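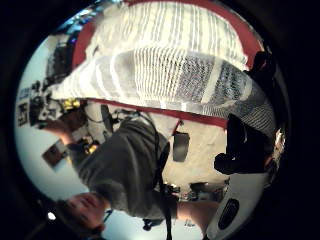 Pièce jointe 1 : vue de la caméra de la pince, image brute, avant toute correction.

Ticket 200 : image inversée et perte de suivi sur la pince à main
Ouvert par : Trudy Kerslake
Suivi par : Brodie Ruddock
Atelier : Bornum, poste du fond
État : résolu, un point reste ouvert

Description du problème
La pince à main montée à l'atelier (projet Curken) enregistre normalement, mais l'image sort tête en bas, plafond vers le bas de l'image. Sur la pièce jointe 1, la personne au poste apparaît à l'envers. Le suivi de position décroche dès que l'objet passe tout près de l'objectif. Avec la grosse pièce blanche côtelée à bordure rouge, il décroche à chaque essai. Avec des objets plus petits, pas de problème.

Matériel
Pince imprimée à l'atelier, caméra grand angle vissée sur le dessus, câble USB de 2 m, portable sous Linux. Logiciel d'enregistrement Cellari, version de la branche principale. Support de caméra refait en décembre, l'ancien avait cassé à la vis.

Ce que j'ai déjà essayé
Redémarrer le portable et rebrancher la caméra : aucun changement.
Changer de câble : aucun changement.
Baisser l'exposition : l'image est plus sombre, le suivi décroche au même endroit.
Tourner la caméra d'un demi-tour dans son support : impossible, le connecteur tape contre la poignée.

Réponse de Brodie
Pour l'inversion, le support de décembre a été imprimé à partir du fichier en miroir. La caméra est donc montée à l'envers par construction. Ne touche pas à la mécanique, on corrige dans la configuration. Dans le fichier de caméra, mets la rotation à 180 et relance l'étalonnage. Il faut le refaire en entier : le centre optique n'est pas exactement au milieu du capteur et les anciens paramètres ne seront plus bons.

Pour le suivi, regarde ta capture. L'objet blanc prend une grande partie de la moitié haute de l'image et il y a un seul marqueur carré, tout près du bord gauche, là où la courbure est la plus forte. Les côtes de la matière se ressemblent toutes et le logiciel s'accroche dessus. Quand l'objet bouge, il croit que c'est la caméra qui bouge. Peux-tu m'envoyer le journal d'un essai raté ?

Trudy
Journal envoyé. Extrait de la partie qui m'intrigue :

image 1896 : suivi OK
image 1901 : suivi OK, confiance faible
image 1907 : suivi perdu
image 1907 : tentative de relocalisation
image 1918 : échec, arrêt de l'enregistrement

L'arrêt vient 11 images après la perte. Est-ce que c'est réglable ?

Brodie
Oui, c'est le délai de relocalisation. La valeur par défaut est trop courte pour nous. Monte-la, et fais aussi ceci dans l'ordre :
1. Dessiner un masque sur la zone où l'objet est tenu. Le logiciel ignore les points qui tombent dedans.
2. Coller d'autres marqueurs sur le mur, plus près de l'axe de travail. Les planches sont dans le tiroir Benedetti, sous l'imprimante.
3. Commencer chaque enregistrement par un balayage lent du poste, sans objet dans la pince.

Trudy, mercredi
Rotation corrigée et étalonnage refait, l'image est à l'endroit. Masque en place, nouveaux marqueurs collés, délai augmenté. J'ai refait la série avec la pièce blanche : le suivi tient du début à la fin. Une seule relocalisation en cours de route, reprise au bout d'environ deux secondes.

Il reste un défaut. Si on tourne vite le poignet vers la droite, la confiance baisse encore. Aucun marqueur de ce côté et je ne peux pas en coller sans déplacer l'étagère.

Brodie
Ne déplace rien pour l'instant. Je réimprime le support à l'endroit cette semaine. On remettra la rotation à 0 à ce moment-là, avec un nouvel étalonnage. Je garde le ticket ouvert pour le côté droit et je ferme la partie inversion.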